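Nostholm, June 6, 2018

Praltus brings its family maths evenings to Nostholm

Parents who dread the moment a child asks for help with fractions will be glad to hear that Praltus, the small learning charity based in Bisten, is opening its popular family maths evenings to households in Nostholm this summer. The evenings are free, they last 90 minutes, and there is always a pot of tea on the go for anyone who has come straight from work.

The programme began in Bisten last December with a handful of families and a borrowed school hall, and word has travelled rather faster than any of us expected. To date 92 families have taken part, and many of them have come back with cousins, neighbours and, on one very cheerful evening, a great-grandmother who put the rest of us to shame at long division. 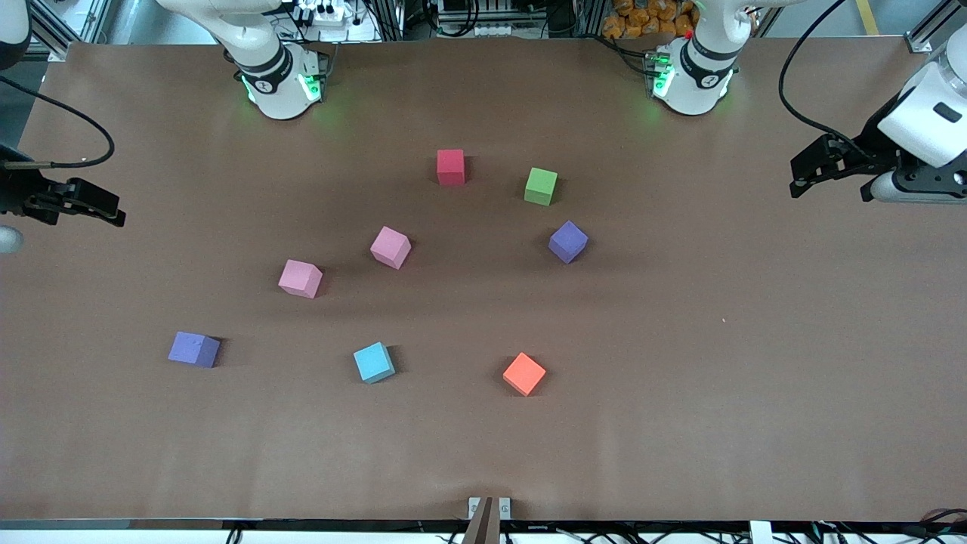
Each evening is built around one idea from the primary school curriculum, and grown-ups and children work on it side by side. There are no tests and no marks, and no one is asked to stand up at the front. Younger children usually begin with sorting and pattern games, and foam cubes in colours such as red, green, purple and pink are just the thing for these – a child can put the two pink ones together, guess which colour comes next in a row, or share the whole lot fairly between friends, and be well on the way to division before anyone has used the word. Older children move on to money, measuring and the fractions that cause so much sighing at kitchen tables.

"I was one of those children who went quiet in maths lessons, and I stayed quiet for a very long time," said Szabolcs Pap, who leads the evenings for Praltus. "What I love is hearing a mum or a grandad say, oh, so that's what it meant! You can see the child sit up a bit straighter when that happens. We are so looking forward to meeting everybody in Nostholm."

The Nostholm evenings will be held at the Ene Centre, with room for 70 people at each. Every family will take home a booklet of games to play with things already in the house, and Praltus has had 420 of these printed for the summer, so there should be plenty to go round.

Places can be booked at the Ene Centre front desk or through the Praltus office in Bisten. Children must come with an adult, and brothers and sisters of all ages are very welcome.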